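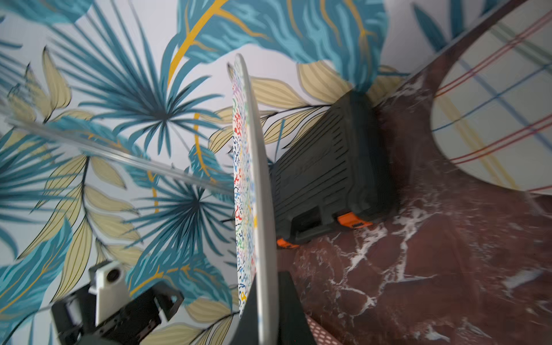
How to set up a sponsored reading month for a partner school

Filed under: Fundraising guides, Schools and groups

A reading month is one of the simpler ways for a school to raise money for a partner overseas. Children read at home, relatives pledge a small sum per book, and the total goes to one agreed purpose. These notes are for whoever is running it at your end. Most of our schools hold theirs in October.

1. Agree the purpose first. Write to the partner school and ask what they need. Gemville Primary asked for exercise books and a water filter, and gave us prices for both. Wait for the reply before you print anything.

2. Choose how people will pledge. Per book works for younger classes. For older ones use pages, or a flat sum for finishing. Put an upper limit on the form so that a keen reader doesn't land a grandparent with a large bill.

3. Send the forms home two weeks before the start. Each form needs the child's name, class, a space for sponsors and the date the money is due back. Include the Gift Aid box if your group is registered for it — it can't be added afterwards without going back to every sponsor.

4. Keep one record per class. A sheet of paper on the classroom door is fine. Teachers initial each book as it is finished.

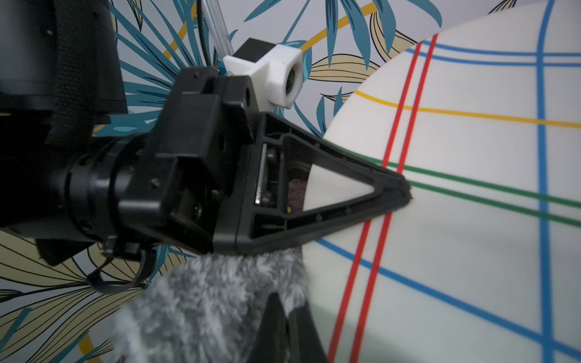 A black gripper up against a curved white board.

5. Collect the money within a fortnight of the end. Send one reminder. Coppens Juniors had 36 forms outstanding when they closed the books, and most of those came in after a second note home, but it delayed the transfer until the new term.

6. Send it in a single payment. Bank charges are usually fixed, so several small transfers cost more. Ask the partner school for a signed receipt and a short list of what was bought.

7. Report back to families. A letter with the total and the list is enough. If the partner school sends letters from pupils, copy them for each class.

What it costs to run: Ivon Infants spent £23 on printing and envelopes and raised over £170 from two classes. The office at Skerkel can post a blank form and record sheet to any linked school.

Page last updated December 2019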